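Honey jar and cup on a rail tray: how to stop them sliding and keep the tray floor clean

Home Help Forum > Kitchen and Dining > Storage and Serving

Asked by Wissam Hattar, June 2026
Viewed 413 times

I have a low metal-railed tray that lives on a light wooden table in the living room. It holds the honey jar and a cup, and sometimes a small plate. The floor of the tray is flat, dark and quite smooth. The rails run along the back only, so the front is more or less open.

Three problems, in order of annoyance.

1. The jar drifts when the tray is carried. It is a glass jar with a metal lid and it is heavy when full. If I tilt the tray even slightly it moves toward the front.

2. Honey gets under the jar. It runs down the outside after pouring, collects under the base and sets there. Once it has set, the jar sticks and then lets go suddenly when lifted.

3. Rings on the table. The tray stands on small feet and I think they are marking the wood. The finish is pale and the marks show as slightly darker dots.

I have tried a paper napkin (tears, sticks to the honey) and a cork coaster (the coaster slides instead of the jar). I would prefer not to glue anything to the tray. The carpet under the table is dark gray and I have already had to clean honey out of it once.

What liner do people use, and does the position of the jar make any difference?

Sabbagh
Member, 1000+ posts

Taking the items separately.

Sliding. A coaster does not help because the weak contact is between the coaster and the tray. You need a material that grips on both faces. Open-weave shelf liner, the rubbery kind sold on rolls for drawers, does this. Cut it to the inside outline of the tray floor, less an eighth of an inch on every side so it does not ride up at the edges. For a tray with angled sides, make a paper template first: press the paper into the corners, crease it with a fingernail, cut along the crease, then trace it onto the back of the liner. Cutting freehand against the tray gives a poor fit at the obtuse corners.

Solid silicone sheet also works and is easier to wipe. It is also heavier and shows dust. I use a sheet sold under the name Pralta, the thinnest one they make. Thicker sheet makes a narrow-based cup rock.

Position. Yes, it matters. Put the heaviest item near the center of the tray and slightly toward whichever hand is stronger. Light items go toward the back, where the rail can stop them. With the jar in the middle and the cup in a rear corner, the tray balances close to level when picked up by its two sides. If the jar goes in the corner, the tray dips there and everything follows it.

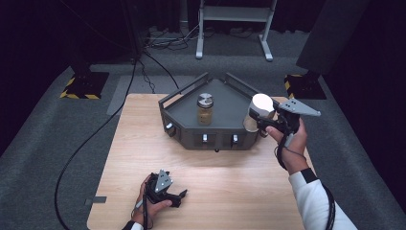 How do you get set honey off the bottom of a glass jar without scratching it?

Stand the jar in a shallow dish of warm water, deep enough to cover the base only, and leave it for ten minutes. Honey dissolves in water, so no scraping is needed. Wipe with a soft cloth, dry the base completely, and put it back. Do not use boiling water on a cold jar. The glass can crack from the sudden change, more so if it is thick at the bottom.

For the drip itself, the usual cause is the rim. A film of honey is left on the thread or lip after each use, and the next pour follows that film down the outside. Wipe the rim with a damp cloth before the lid goes back on. If the lid is the loose, knobbed type, wipe its underside too, or it will carry honey to the rim each time it is replaced. A dipper or a spoon makes less mess than pouring, provided it is turned steadily until the thread of honey breaks.

Marks on the table. Two possibilities. Check which you have before buying anything.

If the dots wipe off with a cloth dampened with mineral spirits, it is transfer from the feet. Some soft rubbers contain a plasticizer that migrates into clear finishes. Replace the feet, or cover them with felt discs. Test the spirits on the underside of the table first.

If the dots do not wipe off but catch a fingernail, they are dents. A pale, fine-grained softwood will dent under a small hard foot when the tray is set down with a full jar on it. Felt spreads the load a little. A larger disc spreads it more. On bare or oiled wood a shallow dent can sometimes be raised with a damp cloth and a warm iron, a few seconds at a time. Do not do this on lacquer. It will turn white.

Felt discs collect grit. Change them when they look gray.

Trunon

Just put a damp dishcloth under everything. Worked for my mother for years. You don't need a template.

Sabbagh

A damp cloth does grip. It also holds water against the feet and the base of the jar, and if any of the tray hardware is plated steel it will rust in time. It needs to be removed and dried after every use. For carrying a tray from one room to another, fine. For a tray that stays on the table all week, no.

Trunon

Mine is plastic so no rust. Fair enough.

Driltilon
Member

I agree with the liner and disagree on the material. Open-weave liner is a poor choice under honey. The drips go through the holes and set on the tray floor, where you can't see them, and the liner then bonds to the tray. I had to soak a whole tray to free it.

My setup, for comparison:

Tray floor: nothing permanent.
Under the jar: one glazed saucer, flat-bottomed, a bit wider than the jar.
Under the saucer: a disc of silicone the same diameter as the saucer's foot.
Under the cup: a second silicone disc, smaller.

The saucer catches the drips and goes in the dishwasher. The silicone disc stops the saucer from moving. The jar can still slide within the saucer, but only as far as the raised edge. Total spend was under 18 dollars, and most of that was the silicone, which came as one sheet and is enough for several trays.

Cut the discs by tracing the saucer with a ballpoint on the back face. Use sharp scissors and turn the sheet, keeping the scissors still. A craft knife tends to stretch the sheet and leave a ragged edge.

Some notes on cups. A rounded cup with a narrow foot is less stable than a straight-sided one, and it is the first thing to tip when the tray is tilted. Put the cup down last and pick it up first. If you load the cup first and then reach past it with the jar, you will catch it with your sleeve sooner or later. When you set a cup down near a rail, lower it straight. Bringing it in at an angle knocks the rail and chips the glaze at the foot.

On light scratches in a dark tray floor: if it is painted metal, a small amount of car wax will hide them. Sand nothing. Wet-and-dry paper, even 3000 grit, will leave a shiny patch on a matte coating and the patch is more visible than the scratch was. Keep wax off the area where cutlery or food will sit.

If there is any hardware on the outside of the tray, such as latches or clips, keep honey away from it. It gets into the hinge and stiffens it. Warm water on a cotton swab, then dry, then work the part a few times.

Wissam Hattar

Thanks. Results so far.

The dots on the table are dents. The mineral spirits made no difference and I can feel them. The finish is lacquer, so I have left them alone and put felt under the feet.

I went with the saucer and silicone disc. The jar stayed put when I carried the tray to the kitchen and back, full jar, no cup. With the cup on it I had to go slower, but nothing moved. I moved the jar to roughly the middle, a little left, and the tray does feel more level in the hands.

The honey was coming from the lid, as suggested. The underside had a ring of it.

One thing still open. The saucer I used has a glossy glaze and the jar turns on it when I lift the lid by the knob. Is there a fix for that, or do I just hold the jar?

Driltilon

Hold the jar. You could put a third disc inside the saucer, but then you have honey on silicone again and another part to wash. An unglazed saucer grips better and stains.

Sabbagh

Lift the lid with a slight twist and it will break free without turning the jar. If the lid has a rubber or plastic seal, wash the seal separately. Dried honey under it is what makes it stick.

Thread moved to Solved by moderator. Replies remain open.

Related threads
Removing honey from low-pile carpet
Best felt pads for a lacquered table
Crystallized honey: can it be re-liquefied in the jar?
Measuring a liner for a tray with angled corners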